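Part 4: Setting Up Your Shared Pantry List

If you made it through Part 3, you've got the Plirnlow app on your phone and you've made an account. Great! This is the part I like best, where you build the list your whole household is going to use. I've set it up for my own family and for my sister's place in Omville, and both times it took me less than 30 minutes, snacks included.

Before you start, have a look in your cupboards and the fridge. You don't have to write anything down yet, just get a feel for what you keep on hand.

1. Open the app and tap Lists, then New List. Give it a name everybody will recognize. Mine is called Kitchen (I know, very creative).

2. Pick a starter set. There are 13 of them, and I'd go with Basic Home unless you bake a lot. The big one, Full Larder, comes with 646 items already filled in, and I spent a whole evening deleting things like juniper berries. Learn from me!

3. Go down the starter set and swipe left on anything you never buy. Swipe right to pin the things you always want on hand - milk, eggs, coffee, whatever you'd be grumpy without.

Note: Swiping left hides an item, it doesn't erase it. To get it back, go to Lists, Hidden, and tap the little arrow.

4. Now make your groups. Tap Groups, then the plus sign, and type one short word. I use fruits, cans, grains, cold and misc. Keep the names short, because long ones get chopped off on the small screen and you end up with two groups that both say "Breakfast st".

5. Drag each item into a group. You can hold one item and tap others to move a bunch together, which I didn't find out until my second go.

6. Match the groups to real spots in your kitchen. One group, one basket or shelf, with the same word on both. A plain sheet of paper and a black pen are fine for this while you're still changing your mind. You can print nice labels later (see Part 6).

Caution: Don't rename a group while someone else is shopping from the list. Their phone will hang on to the old name, and the items can show up twice until they close the app and open it again. Pascual Carrasco wrote to me after this happened to him in the middle of the dairy aisle, and he came home with a truly heroic amount of butter.

7. Invite your people. Tap Share, enter an email, and choose Can Edit or Can View. I give the kids Can View, otherwise we'd own nothing but cereal.

8. Set your low-stock alerts. Open a pinned item, tap Remind Me, and choose a number. Start with one and see how it feels for a couple of weeks.

Note: If you have the Yatsenko kitchen scale, leave this step alone for now. The scale sets its own alerts and the two will argue. I go through all that in Part 5.

9. Do a test run. Mark one thing as used up on your phone and check that it shows up on somebody else's. If nothing happens after a minute, pull down on the list to refresh. If you see error 207, sign out and back in - that has fixed it every time for me.

A tip from Yesenia Meléndez, who tried out an early version of this guide: do one group all the way through, label and all, before you touch the next. She began with fruits and had the rest done by lunchtime. I've done it her way since January and I'm not going back.
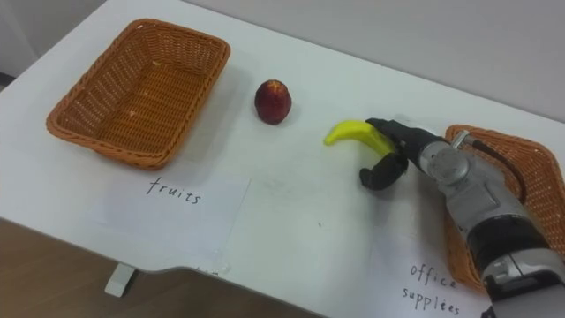

Step 6: a basket with its handwritten group name, ready to fill.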